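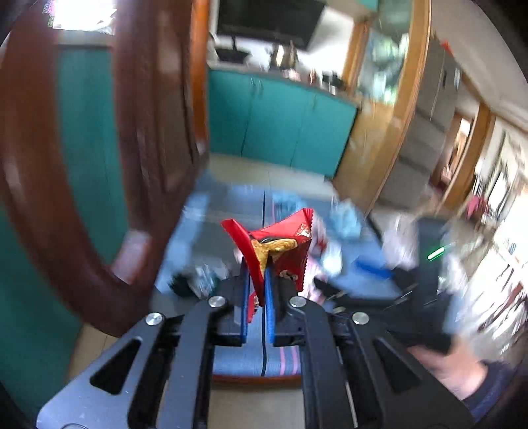 Why did Berkgate stop collecting household trash every week? Money, mostly: the town's contract with its hauler, Sterkard, ran out in December, and the new one pays for a truck every 2 weeks.

So begins the season of the overfull can. Residents learned of the change from a postcard, which many of them put straight in the trash, where it will now stay somewhat longer than it used to.

The town council approved the switch after a meeting that ended at 11 p.m., by which time the audience had thinned to one man who was waiting for the item on parking. Council member Priya Kincaid, who voted for it, said the savings would go toward fixing the culvert on Yazzie Road. The culvert has been on the list of things to be fixed for nine years and has developed a following.

"People will adjust," Kincaid said. "They adjusted to the roundabout."

Some would dispute that. By the end of the first month the clerk's office had logged 594 complaints about trash and 30 about the roundabout, which opened four summers ago.

Under the new rules each household gets a single can, and the lid has to close. Extra bags need a sticker, sold at the town hall counter during the hours when most people are at work. Bags without a sticker are left at the curb with a tag explaining why. Crows have been reading the tags with interest.

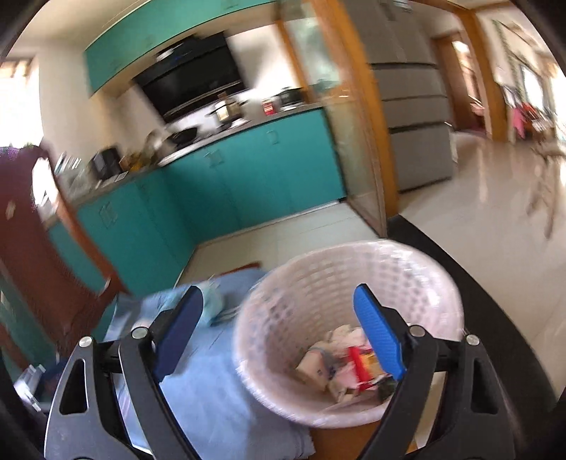 A lined wastebasket. Small indoor trash counts toward the household's one can.

Recycling stays on its old schedule, though the list of what belongs in it has been shortened again. Snack wrappers and chip bags are out. Pizza boxes are in if clean, a condition that rules out most pizza boxes.

Salvador Patrício, who owns the Wistik diner across from the town hall, pays for his own dumpster and says it has never been so popular. He bought a padlock for it in the first week. By the second week there were bags stacked neatly beside the padlock.

"One of them had a sticker on it," Patrício said. "So somebody followed half the rules."

He has asked the town whether he can keep the sticker. The clerk's office is looking into it.

Sterkard said in a written statement that its drivers have been "warmly received" on the new routes. It did not say by whom. The company will take missed-pickup calls from 7 a.m., and callers are asked to leave the can at the curb until the truck returns, or until the next scheduled pickup, whichever comes first.

The council will review the arrangement in the spring, when the weather warms up and opinions are expected to do the same.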